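Hostov Center Opens Automation Lab to Visitors for Tableware Demonstration

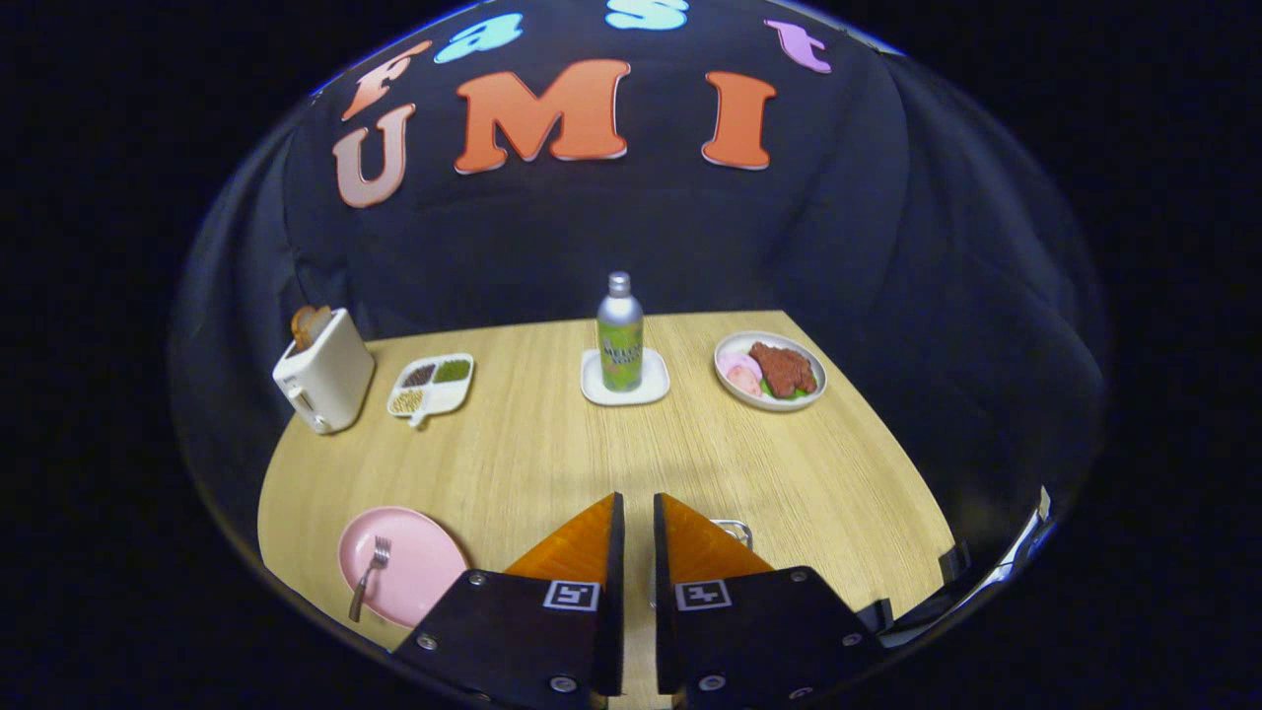 By the Communications Office, Privolcombe Institute
Published 1 May 2025

The Hostov Center at the Privolcombe Institute welcomed 40 visitors to its automation laboratory in April for an open day on table setting and food service tasks. Guests came from local schools, the regional food service trade and the Sendska training program.

The demonstration table was laid with a toaster holding a slice of bread, a divided tray of beans, peas and grains, a bottle labeled "MELON" and plates, one of them with a fork across it. Colored letters reading "Fast UMI" were pinned to the black curtain behind the table. Staff explained how a person works through a task with a hand-held gripper fitted with orange finger pads and a camera, and how the recordings are then used to train a robot arm.

The laboratory's Tawhiri project has collected 3,532 recordings to date, of which 537 deal with plates and cutlery. Visitors were invited to try the gripper under staff supervision, and 11 took part in a longer session on reviewing and labeling recordings.

A question period followed in the main hall. Topics included the handling of glassware, the cost of equipment and the entry requirements for the institute's technician courses.

The laboratory will hold a further open day in the fall. Schools and employers wishing to attend may register through the Hostov Center front office.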